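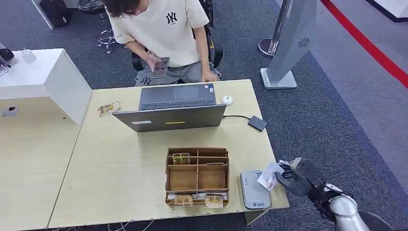 Section 4: Loading your novel and setting up reading notes

Ukum will tell you it can import any book you own. Treat that as optimistic. It copes well with straight prose in chapters, less well with novels told through letters or diary entries, and poorly with anything that has footnotes. Check the result before you write a single note.

Before you start

You need a free Plostley account and a copy of the book without copy protection. Library loans won't open, whatever the welcome screen suggests.

1. Open Ukum and choose Shelf, then Add a Title.

2. Select the file and wait for the page count. Our test copy of the Drillska saga, volume 2, should come to 654 pages. If your count is well short of the printed edition, delete the title and import it again.

3. Go to Chapters and compare the list with the book's own contents page. Ukum guesses at chapter breaks, and a prologue is often folded into chapter one.

4. To fix a break, hold down the chapter name and choose Split or Join.

Note: Split can't be undone once you have added notes to that chapter.

5. Turn on Spoiler Guard and enter the last chapter you have finished. Notes from other readers beyond that point are hidden.

Caution: Spoiler Guard goes by where a note is pinned and ignores what it says. A reader who pins the name of the murderer to chapter one will get straight past it. If you care about the ending, switch off Shared Notes altogether until you have finished.

6. Under Characters, choose Build List. Allow a few minutes for a long family saga.

7. Read through the list and merge any duplicates. Married names, titles and nicknames are nearly always treated as separate people. In one historical novel we tried, the heroine had four entries and her late mother was listed as a town.

Note: The Mood Graph is on by default. It claims to chart the emotional colour of each chapter. We have yet to see it recognise irony, and it rated a funeral played for laughs as the saddest part of the book. Turn it off under Display if it bothers you.

Moving notes from Tagle

Tagle exports highlights with page numbers only, so they may land a page or two out – more in large print editions. Import one book first and check it against your old notes. Keep the Tagle file until you're satisfied.

Star ratings do not carry over. Enter them again under Shelf, then My Rating.

Steps checked November 4, 2020. Menu names may have changed with later updates.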